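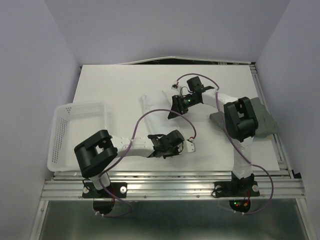

Joaquim Rebelo
Posted Sunday, thread, 9 posts

Home | Threads | Replies | Saved

Filed under: Shop floor & shift work

1/ right, people keep asking what it's like since the arms came in at the Zultthorpe laundry. typing this on my break so bear with

2/ two arms, one table, one white basket. white cloth in the middle, grey one off to the right in a heap. both grippers down near the white one. that's the job. picking a cloth out of a mess and getting it flat, which I've done for years without once thinking about it

3/ the grey ones are the pain. fold over on themselves and you can't tell which corner's which. I can feel it with my thumb. the arms have to look. little camera by each gripper

4/ target for the cell is 90 pieces an hour. on hand folding we were set 410 a shift each. management love putting those two numbers on the same slide. Margarida Mendes asked in the June meeting who does the refolds and got told it was "being captured". it's us. we do the refolds

5/ what's changed: less standing, my wrists are better, wont pretend otherwise. more walking. more waiting on a light to change. 20 minutes at the start of every shift on checks, cables, knobs, wipe the table. comes out of our time not theirs

6/ also white cloth on a white table. who picked that. Aino Vuorinen on nights has asked for a darker top twice, Jitstead (who fitted it) say it's on the list

7/ nobody's been let go, I'll say that. 33 of us before, 33 now. but two leavers' jobs got filled as "cell operator" and the rate is lower than folder grade. same building same hours. union's on it, Afonso Cunha is the one to talk to if your on days

8/ the bit I miss is the talking. four of us round a table, radio on, you'd hear everyone's business. now I'm stood at a screen with my back to Margarida. asked if the benches could be turned round. still waiting

9/ break's over. if your place has had the same put in, tell me what grade they've got you on, replies are open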